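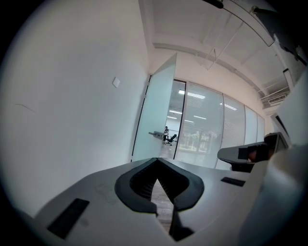 Ticket: radio stream drops out during games
Opened by: Napaporn Boonyarit
Status: open, was closed in August, reopened 3 September 2020

Stream on the Casta player quits in the 2nd inning, every home game. Away games fine. Audio goes, then the scoreboard freezes, then you get the pregame show again from the top. Fans are emailing, almost 230 so far, most of them want the play by play back and a couple want the old announcer back, can't help with that.

Tried: restart encoder, no change. Swapped the press box cable, no change. Daranee moved us to the backup line, got 10 minutes of clean audio then same thing.
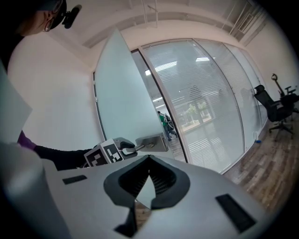 Peadar Kinsella, reply:
Looked at the logs from Prendelach. Home feed is still set to the spring training schedule so it thinks the game is over and loops. Who changed taht? Put it on the regular season one and leave the backup line alone pls.

Napaporn:
Changed it. Surachet is calling the next home game, will listen from first pitch. Also the lineup page still has last year's shortstop, seperate ticket?

Peadar:
Yes separate. Keeping this open til after the game.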